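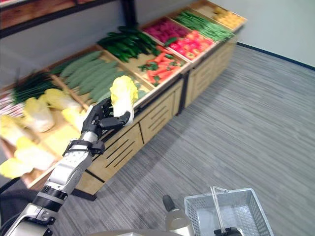 The manipulation team at Poltside has entered the Tristitgate student challenge with a grocery picking task: the robot takes produce off a stand and places it in a shopping basket. Mwangi Koech leads the team of 11 students. Nosipho Sithole handles data and training.

Koech said the team picked produce over boxed goods after the first round of rule clarifications in June. "Boxes have flat faces, and last year's entry already did flat faces. With a cabbage you don't know where the center of mass is until you lift it, and every one is a different shape."

Napa cabbage has been the slowest item to learn. According to Sithole, the policy was first trained on grasps across the middle of the head, copied from the settings used for cucumbers. "The outer leaves slide over each other. You get good contact on the fingertips and the head still rotates. We moved the grasp to the base, where it is firmer, and put the thumb under it."

The training set holds 3,850 demonstrations, all teleoperated by students. Sithole removed a further batch in which the operator had corrected the grasp more than once. "The model learned the hesitation. It would close, open, and close again for no reason."

The approach path is split into three stages: reach, lift and transfer. Koech said most of the lost time is in the transfer. The stand is long, the items sit in slanted crates, and the wrist has to clear the front edge before the arm can swing toward the basket. A lift height set for carrots is too low for a cabbage held upright. The team now sets the height by item class.

Finger force is limited in software. Tomatoes get the lowest limit. Green beans have no setting yet, and Koech would not say whether they will be attempted. "A single bean is easy. The task sheet asks for a handful, and we have not agreed on what a handful is."

Sithole wants to retrain before the qualifying run with the cabbage demonstrations weighted more heavily. Koech would prefer to leave the weights alone and work on transfer speed. The two approaches will be compared on the same list of items, starting with cabbages and cucumbers.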